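Waiting Well? Seating and Signs at Natley Airport
Project report, Travel and Tourism, second year
Alby Mudgway and Subbarao D'Souza
23 February 2022

Introduction

Natley Airport has one terminal, one café and a departure lounge named after Councillor Poduval, who is remembered for opening it. Our project asked where passengers choose to wait after the security check and whether the signs have any say in the matter. The airport gave us permission in January, along with two visitor badges and a long talk about not leaving our bags.

Method

We spent 20 hours in the lounge, split into shifts, and noted where each passenger first sat down. Anyone who stood was put down as standing. Anyone who sat on their own suitcase caused an argument, and in the end we gave them a column.

Our tally sheet covered 651 passengers, nearly all of them bound for Trostden. Families were counted by the head, which Subbarao now regrets. Small children do not sit down so much as pass through chairs. 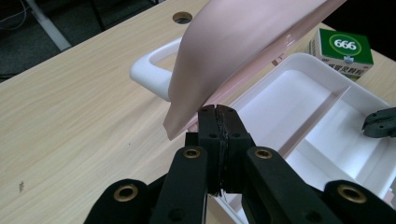 Results

Most people took the first free seat facing the departures board, even when the board was blank. The padded seats by the far window, which the airport is proud of, filled last. They are reached by walking past a sign reading "Quiet Area", and several passengers read it and turned back, apparently feeling they had been warned.

The café tables were popular with people who had bought nothing. Gate 2 and Gate 3 share a door, so the queue for one flight regularly picked up passengers for the other. On one shift a man queued twice for the wrong aircraft and was very nice about it.

Problems

The board was moved halfway through our study. We were not told. Results from before and after the move are shown separately in the appendix, where they disagree.

Recommendations

Turn some window seats to face the board. Put the sign for the toilets somewhere other than beside the toilets. Give each gate its own queue, with a rope if funds allow.

We sent these to the terminal manager, who replied that the seats are bolted down. We have asked about the rope.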